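Plisten > Bench Diary > Mabula

We use cookies to remember your reading preferences. Accept | Manage

May 11, 2020

Fault 116 again. The manual describes it as "communication irregularity, arm side," which covers everything from a loose plug to the end of the world. Mabula was supposed to spend the morning tidying dishes. I spent it reading a log file, and the only interesting line was 3948, where the right arm acknowledged a stop command and then carried on moving for a bit, like a teenager told to come downstairs. 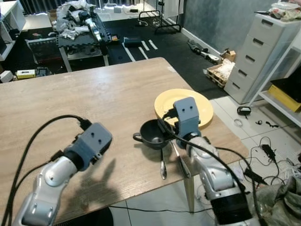

Right arm at work by the little black bowl and the yellow plate.

It didn't hit anything. I'd like to claim good engineering, but I had the big red button in my hand and a nervous thumb. Woo-jin Yeon's first theory was the timeout. Both arms are set to 2000 milliseconds, left 2000, right 2000, and he feels that two seconds is a long time for a machine to go on doing what it likes after the line drops. I said I'd chosen the number. He said he knew.
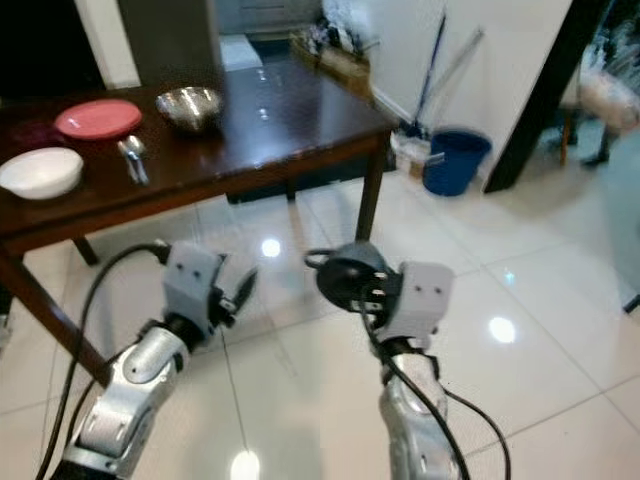
The stop command travels over the same wiring as everything else, so after lunch I went looking for a bad connection. I wiggled the plugs at the base with the motors off and got three dropouts on the right side, none on the left. My suspicion has moved to strain at the wrist. The black cable curves off the right gripper and down along the forearm, and every big turn of the wrist gives it a tug. Jament sold us a clip for this last June. I found it in my desk, still in the bag.
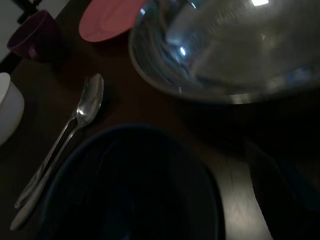 Fitting it took four minutes, which I have decided not to mention to Woo-jin. The timeout is down too, as far as Plillora will let me set it, and there's a rule on the door now: no one within reach while the arms are powered, me included. I still don't like that one software stop was all we had besides my thumb. A separate stop circuit goes on the order list tonight, above the coffee filters.

No 116 since the clip went on. I've left the log running.

Recent entries
The gripper that wouldn't let go of a spoon
Plillora update, second attempt
Where the spare fuses went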